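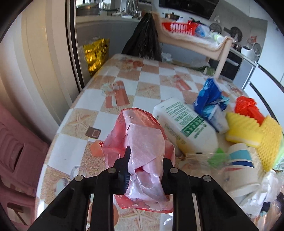 Sponges, brush and packaging on the dining table, Vasar apartment, Sunday morning.

The Vasar open day is held each May in a furnished apartment in Lekance and covers one subject: household sorting in small kitchens. The organizers, a two-person practice run by Shobha Pillai and Kumaresan Menon, give the whole morning to a single dining table and the kitchen behind it. I attended the 9:30 session. Registration is by email, the street door is kept locked, and shoes come off in the hallway.

Pillai spoke first and worked from the table. Her method has two passes. The first separates packaging from product. Clear bags and film are flattened and go into one large bag, while bottles and unopened packages stay where they are until the second pass. Cleaning items are treated as a class of their own: the yellow sponges, the green-handled brush and anything else meant for the sink leave the table together in one trip.

She spent some time on tablecloths. A checkered oilcloth with starfish and gift boxes printed on it is easy to wipe but hard to read. Small items are missed on a busy print, and she advises going over it square by square from the near edge. Her figures come from her own log of 196 household visits, in 94 of which the dining table was the main drop point for shopping. The log is kept on paper and was passed around. It does not record household size, an omission I raised at the break. Menon said a column for it will be added.

Thin plastic bags got more attention than I expected. Pillai folds them lengthwise, presses out the air and ties them once. Crumpled bags take up several times the volume, and in a small kitchen that volume usually ends up hanging off a shelf. Thicker bags are kept for reuse, thin ones only if they are intact.

After the break the group moved to the far side of the table to discuss distances.

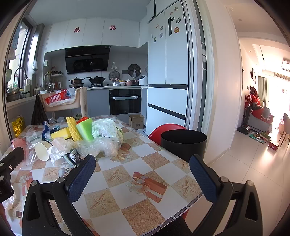 Menon's half of the session dealt with the route from table to sink to stove. The sink is on the window side, under good daylight, with the beige rack within the same working area. His point was that a rack of this type collects whatever is carried toward it, and that the red basket should hold one category only. He would take the hanging black bag off its side altogether. The wastebasket beside the table he considers correctly placed, although it has to be moved when the red seat is in use.

The stove wall drew fewer remarks. Gas stove, angled black hood and built-in oven are in the usual vertical order, with the rice cooker on the counter nearby. One visitor asked about the double-happiness cutouts on the upper cabinets. Menon leaves decorations out of any plan unless they block a door or a handle.

Printed material was limited to a four-page booklet by Kandus, the local print shop, in a run of 1,000. The Dağdelen shelf catalog was also on hand, but prices had been left out of it.

The session ran 89 minutes including the break. Tea was served in the hallway. The nearest tram stop is at the bottom of the hill, and the return walk is steep. Coats can be left by the door.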